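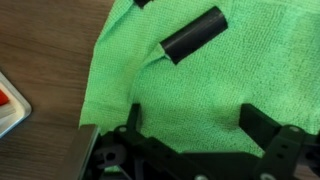
## 4. Tyre degradation and the pit window

These notes cover the second half of the race strategy unit. Read them with the lap charts from the Stiltine circuit exercise.

### 4.1 Terms

**Degradation** is the loss of lap time as a tyre ages. It is given in seconds per lap.

**Wear** is the loss of rubber. A tyre may degrade without much wear, usually through overheating.

**Pit loss** is the time given up by stopping, measured against a car that stays out. It includes the slow run through the pit lane as well as the time spent stationary.

### 4.2 The simple model

Assume that lap time rises in a straight line with tyre age. If the rate is *d* and the stint is *n* laps long, the total time lost to degradation is

 T = d × n × (n − 1) / 2

The first lap of the stint carries no loss. The total grows roughly with the square of stint length, so one long stint costs more than two short ones — before pit loss is added.

Fuel burn works the other way. The car gets lighter and faster each lap, and raw lap times hide part of the degradation. Correct for fuel before fitting *d*. Adamczyk's method (handout 3) does this with a fixed gain per lap.

### 4.3 Undercut and overcut

In an undercut, the following car stops first and uses its new tyres to gain time while the leader is still on old ones. It works best where degradation is high and tyres warm up quickly.

In an overcut, the following car stays out longer. It needs clear track and low degradation. Cold tyres on the out-lap of the car ahead also help.

### 4.4 Limits

The straight-line model fails near the end of tyre life, when lap times may rise sharply. It also ignores traffic and safety cars. Do not extend a fit past the oldest tyre in your data.

### Exercise

Use the Tadum data file, which holds 664 laps.

1. Remove in-laps, out-laps and any laps behind the safety car.
2. Correct for fuel and fit *d* for each compound.
3. Compare one-stop and two-stop plans over 100 laps.

Hand in up to 6 pages, with plots, to Jolanta Zieliński.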